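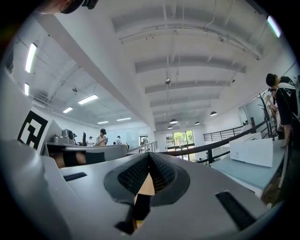
Smooth matte gray beside a black mesh texture.

Home Projects Materials Year 2 Archive

Rough Words, Smooth Words: How People Talk About Surfaces
August | By the Prirkeck texture group
4 shares | 2 comments

We started this project with an argument over whether corduroy is "ribbed" or "bumpy" and it grew from there! Our question was simple: when people look at a surface without touching it, which words do they reach for, and do they change their minds once they get their hands on it?

Our collection began with fabric ends from Bistis, the remnant shop by the bus station, plus sandpaper, cork, oilcloth, eggshell-finish paint on card, and a piece of bath mat that became everyone's favorite. Each sample was glued to a stiff square with no label. We set up in the library entrance on Thursday afternoon and asked people to write one word after looking and another after touching. We had printed 200 answer cards and got 117 back with both words filled in.

"Soft" was the most popular looking word by a long way, and it went to things that are not very soft at all (the cork got it again and again). After touching, the vocabulary opened up. We had "squeaky," "dusty," "toothy" and, for the oilcloth, "like a raincoat's elbow," which is more than one word but we kept it.

Matte samples gave us the biggest surprise. People who called them "plain" by eye often wrote something much livelier by hand, like "chalky" or "velvety." Shiny samples mostly kept the same word both times. We would love to know if lighting plays a part, as the entrance gets strong sun until 3 and our shiny squares really glared.

Two of our squares came unglued early on, so we left them out of the results. Next time we would sew the fabrics down and use a cloth screen, so that some people touch first and look second. We also want to try the cards in more than one language, and somebody has to find more of that bath mat.

The full word list is pinned up outside the materials room, with blank cards underneath for anyone who wants to add to it.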